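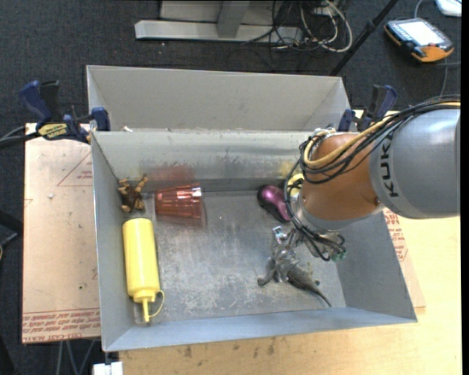 An open-topped grey metal bin with a red ribbed tumbler, a rubbery animal toy with a long tail and other small things. A second bin stands behind it.

Oddment bin

An oddment bin is an open container in which small household things of different kinds are kept together without a fixed order. It is used in homes, schools, toy libraries and second-hand shops. The things inside are usually too few of one kind to have their own box: a single cup, a toy animal, a key ring, a lid, a ball. In some regions the same container is called a mixed bin or, in the older language of shops, a penny bin.

Name

The word "oddment" means a piece which is left over from a larger set. In the trade of cloth it was used for the short ends of a roll, and from there it came to shops of household goods. The form "oddment bin" is common in the Flultdale area, where the covered market has a row of stalls which sell only from such bins. In Fevine the people say "rummage bin", but this name is used also for bins of clothes, so the two should not be confused.

Form and material

Most oddment bins are rectangular and have no lid. The walls can be straight, or they can slant outwards a little, so that the bottom is smaller than the opening. Slanting walls make it easier to reach a thing in the corner, and empty bins of this form can be put one inside another if there is enough slope. The disadvantage is that round things roll towards the middle less than one would expect – they often stay along the back wall, where the hand does not go first.

Bins are made from metal, wood, plastic or strong card. Metal ones are heavier and make more noise when something is dropped into them, but they are easy to wipe. A smooth metal wall also reflects the colour of things which lie near it, and a bright red or yellow toy may show a weak second image on the wall. In shops this is considered pleasant by some sellers and confusing by others.

The depth is the most important measure. A household bin with a depth of 12 centimetres is called shallow, and everything in it can be seen from above. With 20 centimetres it is called deep, and small things can be hidden under larger ones. The maker Ekier sells both depths with the same opening, so that they can stand side by side on one table.

Typical contents

There is no rule for the contents, but some groups are found very often:

Drinking vessels of plastic, mostly tumblers which have lost the rest of their set. Ribbed tumblers are easy to hold, and lying on the side they roll in a curve, as one end is wider than the other.
Toy animals of rubber or similar soft material. Tails and legs catch on other things, and it is normal to lift two objects when only one was wanted.
Small figurines, often with arms or limbs in several directions.
Smooth rounded objects of hard plastic.
Parts whose use is no longer known in the household.

A stock list of the Yook toy library from February gives 896 objects in all its bins, of which 183 were toy animals. The list does not separate soft toys from hard ones.

Use

In the home the bin stands on a table, a low shelf or the floor of a cupboard. It is common to keep two bins, one directly behind the other. The front one then holds the things in daily use and the back one takes what has not been sorted yet. When a thing is taken from the back bin and a place is found for it, it goes to the front bin or leaves the system completely.

Sorting is done by hand, normally with the larger pieces first. Small scraps of paper, thread and packing collect on the rims and in the corners of the bins, and they are removed at the same time. A bin which is more than half full is difficult to search, and many guides to housekeeping advise a second bin at this point and not a bigger one.

In toy libraries the bins are also used for play. Children are asked to find a thing by touch, or to put the contents in an order which they choose themselves – by colour, by size or by sound.

Care

Metal bins are washed with warm water and a little soap, and dried with a cloth before the things go back. Soft rubber toys should not be left for a long time against a painted wall, as they can leave a mark. On wooden tables a thin felt is sometimes glued under the bin against scratches.

See also

Button box
Nesting containers
Toy library

Last revised 2023-09-12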